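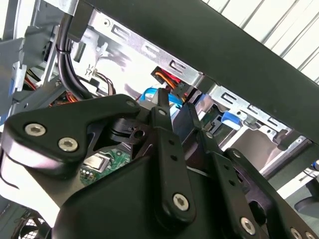
**Tamsin Okereke**
*Second-year student, Robotics and Workplace Safety, Grirnatgate*

# House rules for a robot that takes computers apart

So my project was the rules. Everybody else on Nurmi (our group's name for the whole PC disassembly job) got to write code or pick grippers, and I got the binder! I grumbled for a week and then got really into it, because the rules we had were kind of a mess. There were 16 of them on a laminated sheet, a couple said opposite things about who resets the arm after a stop, and one was for a machine we don't even own anymore.

My plan was simple: read through the November session logs, see which rules people followed and which they skipped, and write a sheet that fits how we work.

## What I found in the logs

The logs cover 2,242 moves, and I read every single one (please be impressed). Most of the stops people wrote down came from cables. You go in for a drive and there's a loop of wire in the way, and the person driving wants to nudge it aside by hand "just this once." The old sheet let you do that if the arm was "not moving," and that's a terrible way to put it. An arm can be still and still be live.

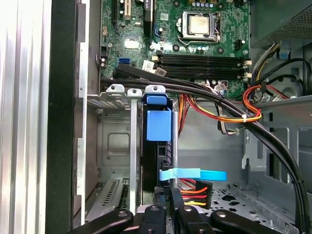
I changed that one first. It now says hands stay out of the case until the arm is in hold and the person driving has said "hold" out loud. We tried it with a light instead of a voice, but people were looking down into the computer and missed it.

Speed was the other big fight. I wanted one limit for everything near an open case, and we settled on 125 mm per second. Some of the group thought that was painfully slow, and okay, it is a bit slow for the long reach back to the parking spot. We kept it anyway.

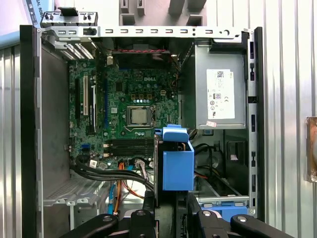 I also put in a rule about prep: power cord off, side panel off, and a look inside for anything loose before the arm goes near it. Fodico, the shop that gives us the old machines, doesn't always send them in the same state, so you can't go by the last one you did.
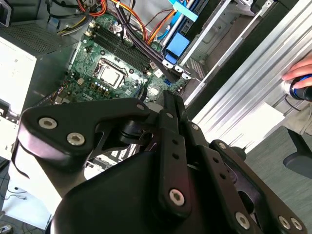 The rule I'm proudest of is about where you sit. The old sheet never mentioned it, and people just parked their chairs wherever the view was good. The person with the controller in hand here is right up by the aluminum rail, knee and office chair and all, and with the gripper over the case you can see why I wanted a line on the floor. My draft puts it one arm's reach back, plus a bit for rolling chairs.

## Where it stands

The new sheet has six rules and fits on one side. It's saved in Stilto under "bench rules," dated 7 December 2022. I still need to fix the wording on resets, and the tape for the floor line hasn't been ordered yet.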